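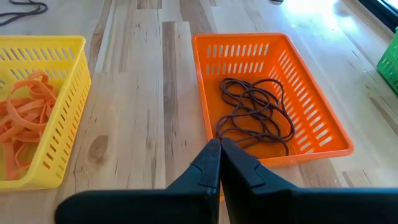

Sernetard held its open day last Monday, and I took the afternoon off to go. The building is in Ustalham, 30 minutes from my house, past the old feed store. I had expected big machines behind glass. Most of my time went to a table with plastic baskets on it, where the job was sorting bands and cords. The orange basket had a tangle of dark cord in it, the yellow one a pile of flat orange bands. It's dull work for a person, and from what I was told it is hard for a machine, since soft things never lie the same way twice.

The project is called Pinheiro. They have been at it for 4 months and have logged more than 3000 picks. I asked what counts as a pick and got a long answer. The short version is that the band has to end up in a basket and stay there.
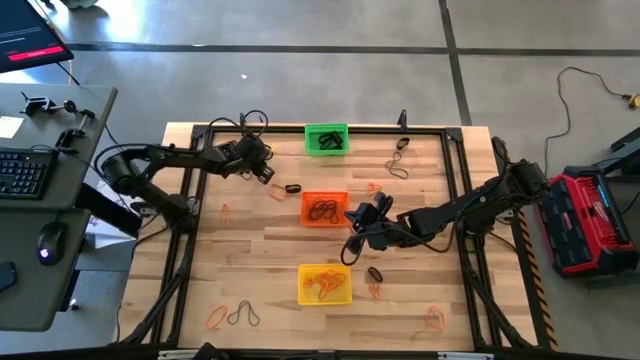 I also asked about speed. It is slow, and they said so themselves. A kid next to me wanted to know if it could tie shoes - no, not yet.

After that I walked through the Zular room, where they build conveyor parts. It was too loud to hear the guide and I left early. Coffee was free, parking was not. They plan another open day in June, with evening hours this time. I'll probably go back, mainly to see if the pick number has passed 4000.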